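多物体桌面抓取策略的数据采集与评测流程

适用范围

本教程说明如何使用Herneo数据管线,为双臂人形平台训练并评测一个语言条件抓取策略。流程对应Trana方法的第二阶段,即在杂乱桌面上按指令选取单个物体。读者应已完成平台标定,并能独立运行遥操作程序。第一阶段的预训练步骤见另页,本页不再重复。

方法概要

Trana将抓取分解为两个模块:目标选择模块根据头部相机图像与文本指令输出目标区域,动作模块根据该区域与手部关节状态输出动作序列。两个模块共用视觉编码器,但分别计算损失。Nadja Lüthi在前期对照中发现,若合并损失,策略容易偏向采集时出现频率最高的物体,而对指令中的名词不敏感。因此,本流程对物体的出场次数与被选次数分别作出规定。

一、准备工作

1. 启动主控机,确认双臂、双手及头部相机均已上线。任一手部关节报告偏移超限时,应先执行归零。

2. 固定桌面与机器人底座的相对位置。桌面高度一经确定,在同一批次内不得调整。

3. 在Marti标注工具中新建批次,填写操作员、物体清单与指令模板。物体名称一律使用清单中的标准名称,不得在批次中途改用同义词。

4. 检查磁盘余量。一个完整批次写入3000条轨迹,空间不足时程序会停止记录,但不会中断遥操作,操作员往往难以及时察觉。

二、布置物体

布置时应兼顾尺寸、刚度与形状的差异。背包一类的软质物体占用面积大,宜靠近桌面边缘;立放的纸盒、纸杯容易倾倒,手臂的接近路径上应留出余地;羽毛毽子与胶带卷体积较小,但抓取姿态差别明显,建议每批均予保留。

每采集10条轨迹,须重新布置一次。重新布置包括改变位置与朝向,仅交换两个物体的位置不计为有效变化。手机、塑料包装等表面易产生反光,应在不同朝向下分别采样。

三、遥操作采集

操作员读取屏幕上的指令后开始动作。手部应自初始姿态出发,途中不作无关停顿。接近目标时先张开手指,待指尖越过物体轮廓后再闭合。

以胶带卷为例,立放时以四指自上方覆盖、拇指由对侧配合;平放时则先以指尖抬起边缘。两种姿态在Marti中分别标记为“立”与“平”,训练时按等比例抽样。

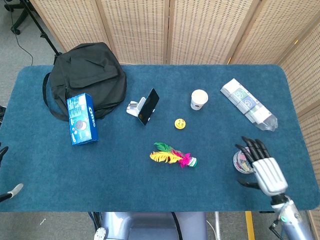

每条轨迹结束后,操作员须在“成功”“失败”“作废”三项中选择一项。失败轨迹应予保留,目标选择模块仍可利用其前半段。作废仅适用于通信中断、误触急停或指令读取错误等情形。

四、数据筛选

采集完成后运行筛选脚本。脚本依次检查时间戳连续性、关节限位与图像丢帧。人工复核由未参与该批次采集的人员承担,复核时只播放头部相机画面,不显示操作员的原始标记。

Rin Kuroda负责的试验批次经筛选后保留1122条轨迹,剔除的主要原因是手指闭合过早,以及前臂长时间遮挡目标。出现后一种情况时,应调整接近方向,不宜通过移动相机解决,否则该批次须重新标定。

五、训练

先冻结视觉编码器,单独训练目标选择模块,待验证集损失稳定后再加入动作模块。两个模块的学习率分别设置,默认值见Herneo配置文件。如验证集上出现指令混淆,应首先核对标准名称是否一致,再考虑增加数据。

六、评测

评测使用Vorka协议。每种布局重复5次,每次由程序随机指定目标物体,评测人员不得提前获知。记录以下内容:目标选择是否正确;手指是否形成稳定接触;物体是否离开桌面并保持至计时结束;过程中是否碰倒其他物体。

目标选择正确但抓取失败的,与目标选择错误的,应分开统计。二者合并后得到的成功率无法反映语言条件模块的作用,不得单独用于结果报告。

七、常见问题

手指在目标上方反复开合:多见于动作序列长度设置过短,可检查配置文件中的预测步长。

策略始终选择同一物体:核对各物体在训练集中的被选次数,并确认损失未被合并计算。

回放与实际动作不同步:重新校准主控机与手部控制器的时钟,已受影响的轨迹按作废处理。

配置文件与筛选脚本随Herneo管线一并提供,修改后的版本须在批次说明中注明。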